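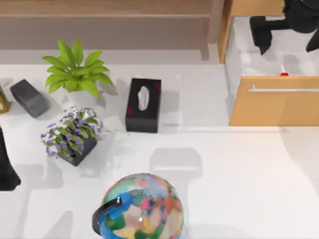 From: Gearóid Rafferty
To: bekico-users
Subject: Re: finger width for the cabinet task

On Monday Thanasis Rallis wrote:

> We ran the Bonska fingers in sim at 100 Hz and lost most of the
> approaches at the drawer handle. Is the Nseir pair any better, or
> is this the controller?

Both, I think. I ran 295 episodes per finger set with the stock Bekico controller, same cabinet, same clutter on the table, two arms loaded. The Nseir fingers clear the compartment walls. The Bonska pair touches the side panel whenever the wrist yaw is off by more than 3 degrees.

The handle is a separate problem. It is a slim bar, and neither set closes on it well from above. Coming in level helped both.

Check your shadow settings too. With soft shadows on, the arms throw gray patches across the white tabletop and our depth estimate drifts there. I turned them off for one batch and the error dropped, but then the policy did worse on the Iltanby bench, so they are back on.

Configs are in the usual branch. The Bonska mesh has a wrong collision hull in release 2; use the one I patched.

Gearóid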